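Ticket: Shelving unit rocks in corner, baseboard in the way
Product: Stumov metal frame shelving
Opened by: Rommel Evangelista
Handled by: So-ying Chung
Status: Solved

Rommel Evangelista wrote:

Hi there, and thanks in advance for reading all this, my wife says I can't ask for a glass of water in under a page. I put together one of your Stumov frames for our back room on Tuesday and I'm really happy with it, except that it rocks. If I lean on the front it tips back a little and knocks the wall, and then it comes forward again when I let go. I went over every bolt twice. I also swapped the feet around in case one was short (they all measured the same, so I put them back where they were). The floor is nice and smooth and my level says it's fine out in the middle of the room.

My brother-in-law thinks the baseboard is pushing the frame out at the bottom. It's a thin gray one, held on with screws, and I'd rather not take it off if I can help it, as I only put it up in August and was quite proud of it. Picture of the corner attached.

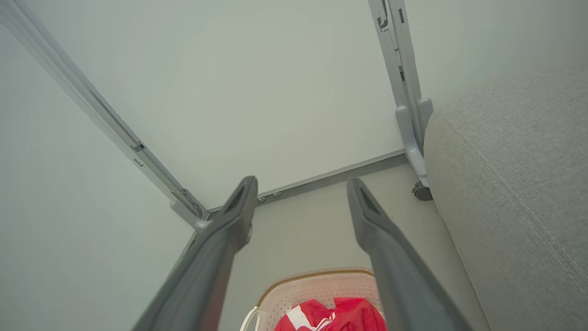 Attachment 1: back corner, with the baseboard and the screws along it

So-ying Chung replied:

Hello Rommel, please don't worry about the length, it saves me asking! What a tidy job on that baseboard. I can see two of the screws, and I'd leave the whole thing right where it is. The frame doesn't need to touch the wall at the bottom, so a small gap there is fine.

Could you try a few things for me, in this order? Take everything off the shelves and pull the frame out a foot or so. Loosen the bottom bolts on all the posts by half a turn, push down firmly on the top corners, and tighten them again while somebody holds the frame steady. Then slide it back and measure from the back posts to the wall, once down low and once up high. If the two numbers don't match, let me know what they are.

Rommel Evangelista wrote:

Well, that got us most of the way! The rocking is nearly gone. I get 40 mm at the bottom and 37 up top, so it's leaning back by 3. I checked the floor again right up by the wall this time and it does dip there. I should have done that first.

So-ying Chung replied:

That would do it. Turn both back feet out until the two gaps match, then fit the wall strap from the small parts bag. Please do fit it, even if the frame feels solid by then.

Rommel Evangelista wrote:

Feet turned, strap on, no more knocking. The strap was still in the bag under the instructions. Thank you so much, So-ying, you can close this one.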